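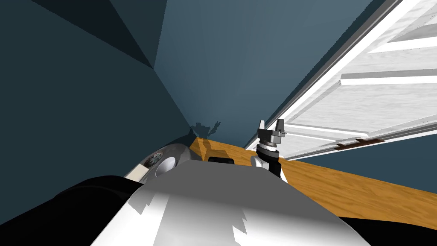 Siham El Idrissi

January — Print this page | E-mail this page

Minutes of the build evening, Liston workshop

Present: Oda Björklund (chair), Siham El Idrissi (minutes), Stanora, and most of the bench regulars. Apologies from Burau.

1. The simulated room. We began with the view looking forward over the white shell, and it was lovely to see blue walls and a wooden floor after so many evenings of plain grey! Oda asked whether the tilt would bother anybody trying to drive from it, and we talked about that for rather longer than we meant to. Agreed to try a level view as well and keep both.

2. Gripper. The fingers are open with a good clear gap, and Stanora was pleased that their shadow falls on the back wall. The jagged shadows across the shell pleased her less — she would like them smoother. Siham to raise the shadow setting from 600 to 1440 and tell us how slowly it runs.

3. The door. Long and friendly discussion. We will leave it as it is until the arm can be trusted near it.

4. Money. 692 left in the tin, after the bearings. Hrytsenko's quote for the real wrist parts was passed round and held over.

Next meeting at 7.30, same bench. Oda is bringing the soup again, bless her.

Contact us | Copyright Liston workshop | Back to top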